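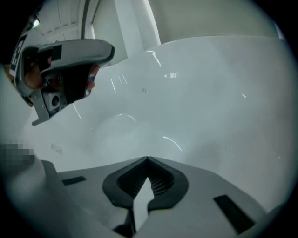 View from gripper two, with gripper one at upper left. Most of the picture is glossy white curve, and glossy white curve is what this thread is about.

1/ I write the pose tracking for Maltura, our recording stack for hand-held grippers. You move the gripper, the software works out where it went, and a policy learns from the path. The middle part is my job. The middle part is why I own so much coffee.

2/ Tracking likes corners, texture, clutter. A shiny white surface offers it a few highlights, and highlights slide around when the camera moves. The tracker sees a bright streak, falls in love, and follows it off a cliff.

3/ First symptom in the logs: a gripper that, according to us, left the building at walking speed and came back 28 frames later. Reprojection error looked great the whole time. It was very confident out there.

4/ Obvious fix, mask out saturated pixels. I did that. Now the tracker had no bad features, and on some stretches no features. Marino (our planner) got handed a path with a hole in it and drew a straight line across, right through the surface.

5/ Less obvious fix: score each feature by whether it moves like a thing or like a reflection. Short window, compare against the IMU, drop the weight on anything that disagrees. Keep the boring stuff up top, wall edges and door frames. Fisheye earns its keep there, you get a bit of room even when you're staring at porcelain-colored nothing.

6/ Also you have to mask your own gripper. Ours has a plate with a notch and two slots across the bottom of the view, very crisp, very trackable, and it never moves relative to the lens. Leave it in and the solver decides the whole world is standing still. Ask me how I spent September.

7/ The second gripper is the same problem in a meaner form. It does move, only with somebody's hand. So that one gets its own mask, predicted from its own pose, which comes from its own tracker, which would like a mask for the first gripper. Yes, it's circular. We run it twice and stop looking.

8/ Replayed 629 old clips from the Plerndale set with the new weights. More than 500 now close their loops. The rest are going in a folder called "later," next to the other folder called "later."

9/ Runs at 30 Hz on the lab desktop. On the laptop it runs at fan noise.

10/ Patch is on the Lallum branch. The config flag is still called ignore_shiny and I'm not taking naming suggestions until the tests pass.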